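Turning Old Jeans and a Dead Belt Into a Hanging Pocket

Every craft site claims this takes ten minutes and looks store-bought. My first one took 61 minutes and looked like jeans. Still, it holds mail by the door, so I'm writing it up.

What you need

One pair of worn-out jeans, a fabric belt, heavy thread, a denim needle and clips. The Tekora needles everyone recommends broke as fast as the cheap ones.

Step 1. Cut the panel

Cut around the seat, keeping the seams. Ignore anyone who says to hem first. You'll trim again anyway.

Step 2. Lay it flat and try the belt

Put the panel on a bare stretch of table and lay the belt over it before you sew anything. Leave the extra length in a loop off to one side and bring the leather tip back over the denim. Faded patches are fine by me. "Distressed" panels cost more at Itden.
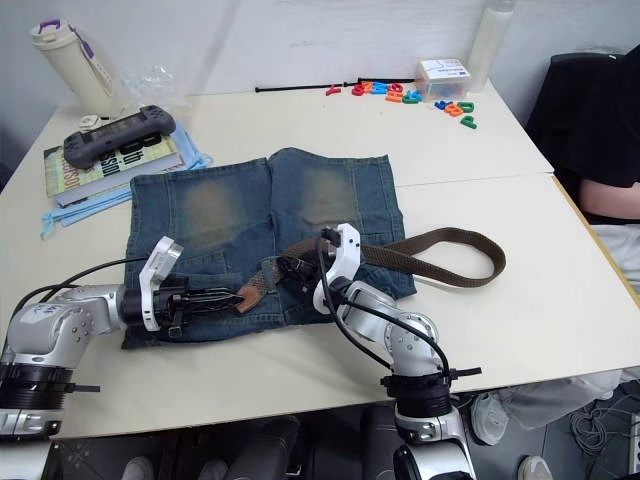
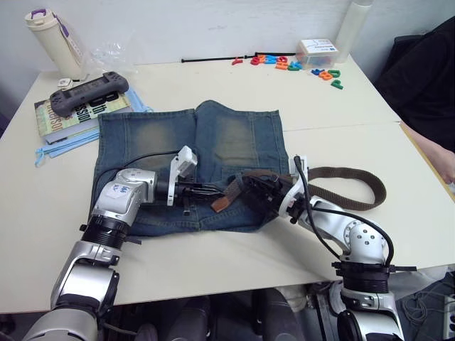 Step 3. Decide about the buckle

Most tutorials keep it so the strap can be adjusted. I have never adjusted mine. If you cut it off, fold the raw end under twice.

Step 4. Sew the strap down

Stitch a box with an X through it at each top corner. Fabric glue is supposed to be just as strong. Mine let go in December under 2 magazines and a phone bill.

Step 5. Back it and hang it

Sew a second piece of denim behind the first along the sides and bottom, leaving the top open. Use a screw hook. Adhesive ones say 700 grams on the package, and I'd believe half of that.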